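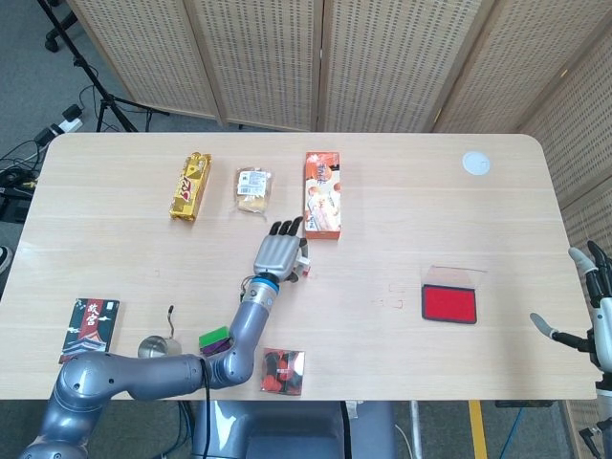
How to Make Stamped Snack Tags for a Care Package

I love this project because it uses one ink pad, a few snacks and an evening at the table, and you come away with a package that looks like you fussed over it for a week. I made my first batch for a cousin's dorm in August and I've been stamping tags on everything since!

What you need

Packaged snacks in different shapes. I like a candy bar in a shiny gold wrapper, something baked in a clear bag, and a boxed pastry snack
A red ink pad with a hinged lid
A rubber stamp or two (simple shapes print best)
White cardstock, enough for 24 tags
Hole punch, scissors and thin string
A mailing box

Step 1. Lay everything out

Put the snacks on the table before you cut a single tag. Spread them apart so you can see the size of each one. A candy bar wants a long skinny tag, a box can carry a big square one, and a soft bag does better with a tag tied at the top than anything stuck on the front. Gold and orange packaging with red ink is such a cheerful mix - I would pick it again over any fancy gift wrap.

Step 2. Cut the tags

Cut the cardstock into strips 2 inches wide, then snip the strips to length. Clip the two top corners of each piece and punch a hole between them. Cut a few extras, you will smudge some.

Step 3. Ink the stamp

Open the lid of the pad all the way. Tap the stamp on the pad lightly, several times, turning it a little between taps. Please don't mash it down! Too much ink fills in the small lines and you get a red blob. Try it on scrap paper first.

Step 4. Stamp

Set the tag on a flat, hard surface. Press straight down, hold for a slow count of two, lift straight up. No rocking. Line the tags up away from your sleeves and leave them for ten minutes (longer if your cardstock is glossy). Close the ink pad as soon as you finish or it dries out.

Step 5. Tie and pack

Thread the string through and tie the tags on. Boxes go in the bottom of the mailer, candy bars stand along the sides, and the baked things go on top in a nest of tissue. Keep anything with chocolate out of the summer mail unless it's a short trip. My Stostham packages get there overnight, but the ones to Clernura sit in a hot truck and I learned that one the messy way.

Variations

Stamp the tissue paper too, all over, in a loose scatter. Or write a silly message on the back of each tag - "open at midnight" is always a hit.

Leave a comment if you try it, I want to hear what snacks you used!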